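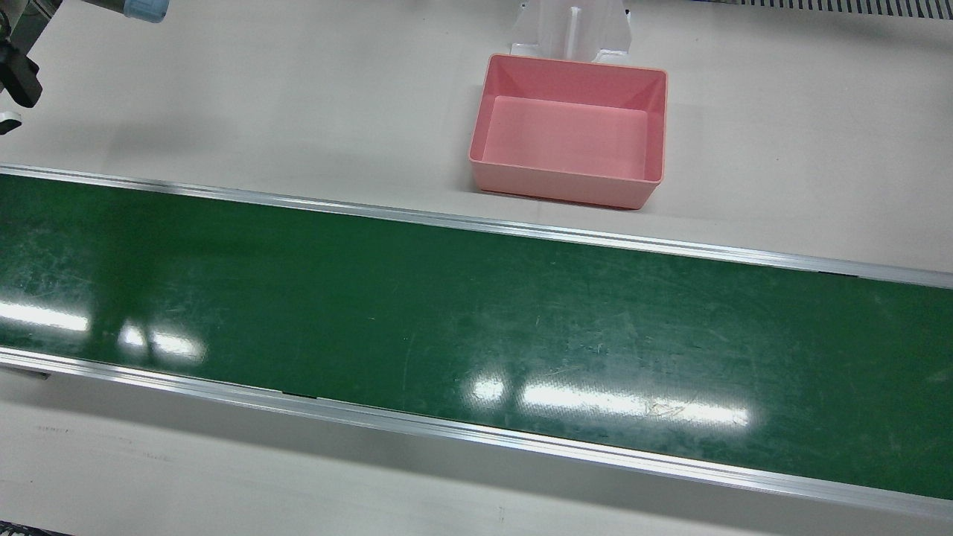 Last updated: 2023-09-11

OK, thread time. We've had the Himia conveyor picking kit on trial at the shop since February and I have opinions, nearly all of them happy ones. Grab a coffee.

Background for new followers: we pack small parts for other companies. Bags of clips, caps, spacers, that sort of thing. Lots of short runs, and the product changes all the time. Full-size automation was never going to pay for itself here.

Himia is the kit, Cumora is the software that runs it. You get the belt, a two-arm robot, the grippers, a box of fingertips and the control cabinet. You bring your own table and your own bins. I love that last part. We already own more bins than any business should.

We're paying the normal trial rate and I don't get anything for posting this. I just think it's fun and I wish I'd been able to read a thread like this last winter!

Setup first. The quote said two days and it took us 2 days, with Silvan Holzer doing the wiring and me mostly handing him things and asking questions. The manual is good up to the chapter on belt tracking and then it gets thin. Call support for that chapter. Don't fight it.

The belt is the green glossy kind with aluminum side rails. It shows every scratch. Ours looks like a skating rink after public hour and it still tracks perfectly well, so I've stopped caring. If you want it pretty for customer visits, budget for a spare.

A real warning about the gloss though - overhead lights bounce straight off it. You get long white patches of glare on the green, and a clear or white part sitting in one of those patches is hard for the vision to find. Our pick rate on clear caps was bad for a whole week before Mathias Hauser worked out what was going on.

What helped: we turned off one row of ceiling lights, moved the pick zone along the belt, and lowered the exposure in Cumora. Took an afternoon. Himia also sells a matte belt now and if I were ordering today I'd ask for that one.

Bins! We run one color per product family. Pink is for the caps, and it stands right up by the far rail so the arm has a short trip from belt to bin. Every inch you shave off that trip shows up in your cycle time. I had ours parked way back on the table at first because it looked tidier. Silly.

Sloped walls on the bins are great, by the way. A part that lands a bit wide slides down toward the floor of the bin and you never think about it again. We tried straight-sided boxes and got caps balanced on the rim like little birds.

One thing I'd change: the software wants you to teach the bin position again if it gets bumped. There's a quick routine for it and it's painless, but people bump bins all day long. We stuck corner marks on another table and that cut the re-teaching way down. I should do it on every table.

Fingertips. The kit comes with a soft set and a hard set. I figured we'd use the soft ones for everything. Nope, the hard ones are better on nearly all our small parts, and the soft set comes out for anything with a finish that scratches. Swapping takes a couple of screws and a little patience.

Let me talk about Cumora for a second, because it's the part I was most scared of and now like the most. You teach a new part by showing it a handful of samples on the belt and dragging a grip point on the screen. Beat Strebel had never touched a robot and he taught three new parts before lunch on his first day. He was grinning the whole time.

The run log is wonderful too. On the last full run I saved, we had 300 caps on the belt and 7 missed picks. Every miss had a short clip attached so we could see what went wrong. Four were caps lying on top of each other, two were glare, and one I still can't explain.

Is it faster than Beat? No. Beat is very fast. But Beat would like to do something else with his afternoons, and the arms will happily do caps until the feeder runs dry.

Noise: lower than I feared. You can have a normal conversation next to it. The belt motor has a slight whine at the slowest speed that goes away one notch up. Meinrad Kälin says he can't hear it at all, so maybe it's just me.

Stuff I'm less keen on. The belt speed dial and the speed setting in Cumora don't use the same scale. You get used to it, but why? Also the emergency stop cable is too short for our layout and we had to order the longer one separately.

And the error messages. Error 61 means "target not reachable" and you will see it a lot in your first week. It nearly always means your bin is too far out or turned a little. The message should just say that! I wrote to them about it and got a friendly reply, so fingers crossed.

Support has been great otherwise. Real people, quick answers, and they'll log in with you and look at the same screen. One evening they stayed on the line with Lorenz Strebel while he redid the whole belt calibration. He called me afterward sounding like he'd won a race.

We also looked at the Sumampouw cell before choosing. Lovely machine, and the gripper is stronger. It comes fully enclosed, though, and we wanted something we could set up on our own tables and rearrange. If you do heavier parts, look there first.

A few of you asked about Nirnach feeders. Yes, it talks to them. You need the adapter and one menu option that is switched off by default (Settings, Line, External Feed). Save yourself the hour I spent looking for that.

Who should try it: small shops with light parts and lots of changeovers, and at least one person who enjoys tinkering. Who should wait: anyone who needs it to hit a hard rate from day one. Give it a few weeks to settle in.

We've asked to keep ours when the trial ends, and I'm pricing the matte belt this week. Next up is mixed parts on the same run, two bins, one per arm. I've been looking forward to that since the crate showed up.

Questions welcome - ask about glare, I could talk about glare all day now. I'll post the mixed run log when we have one, misses included.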